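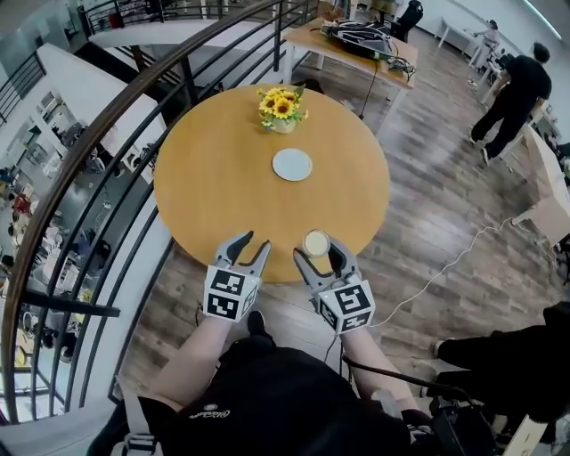 *Round table, upstairs. Cup in the right gripper, coaster waiting.*

The Darwish pair came on Saturday, in a box that had held somebody's printer, and by four o'clock Maham had them on and was hating the left one.

"Sticks," she said.

"Sticks how?"

"Sticks like a drawer. I squeeze, it thinks about it, then it goes."

Jawad wrote down *sticks like a drawer*. He wrote everything down. Waqas had told him to be thorough and he was new enough to take it seriously, three pages already and they'd barely started.

Cup to coaster. That was the whole job. Pick the cup up off the table, put it on the blue-grey coaster, let go, don't knock the sunflowers. 50 goes with the Darwish pair, 50 with the Muvitz pair, and whichever lost fewer cups went to Larnbridge with the order form. Shagufta wanted the answer by six. Shagufta had wanted the answer last week.

"Again," said Jawad.

Maham went again. Right hand in, jaws round the cup, up. Lovely. She had good hands, everyone said so, it was why she always got the job and why her shoulders were wrecked by teatime. Across, down, the pads let go without a tug.

"Right one's nice," she said. "Put that. Right one's really nice."

"I can't put nice."

"You put drawer."

He put nice.

Downstairs a phone going, on and on. People walking past with things to do. Fahad came up the stairs with two teas, looked at the table, looked at the clock, drank from both.

"Muvitz is faster," he said.

"Muvitz is lighter. It isn't faster."

"Feels faster."

"You've got Muvitz on the brain because you chose them."

True, and he went a bit pink. He'd chosen them back in January, off a video, and had been defending them ever since the way people defend a dog that bites. The Muvitz pads were hard. They held the cup fine, then at the end they skated on it, just a touch, and the cup went down with a little knock. Eight times out of the first fifty it had gone over. Waqas had called that acceptable. Waqas hadn't been the one picking it up off the floor.

"Again."

Cup, up, across. Maham stopped halfway with it in the air.

"What?"

"Nothing. Arm." She breathed out, carried on, set it down. Slightly off the coaster. Jawad hovered his pen.

"Does that count?"

"It's stood up, isn't it."

"The sheet says on the coaster."

"Then it doesnt count, Jawad, put it down as a miss, I don't mind."

He minded, though. It was her arm that had missed, not the gripper, and there wasn't a box for that. He drew one in the margin. Small. Wrote *M. tired* next to it and felt like a grass.

Half past five. Shagufta on the stairs, you always knew, she took them two at a time and arrived already talking.

"Well? Which?"

All of them at once. Fahad saying lighter, Maham saying pads, Jawad turning pages back to find the number and not finding it. She held up a hand.

"Maham. You wore them. If it was your money."

Maham looked at the thing on her right hand. Opened it, closed it.

"This one twice," she said. "Two rights. I'd do the left hand with a right if you turned the mount over. The left's a dud."

"They sell them as a pair."

"Then ask."

"They won't split a pair."

"Did you ask?"

Shagufta hadn't asked. She got her phone out and went off along the railing with a finger in her other ear, and they heard her say Larnbridge, and then say it again louder, and spell it.

Fahad sat on the edge of the desk. "Mine only fell over eight times," he said, to no one much.

"How many's hers?" 

Jawad had found the page. He counted down the column with his pen, lips moving, lost his place, strated again from the top.

"Four," he said. "Four over. And the one that didn't count."

"Out of?"

"Forty-one."

Everyone looked at the cup.

"Nine more then," said Maham. She rolled her shoulder, shook the left gripper till it clicked, and reached back in over the table. "Move your tea, Fahad."

Along the railing Shagufta was still on hold. She'd started humming whatever they were playing her.

"Again," said Jawad.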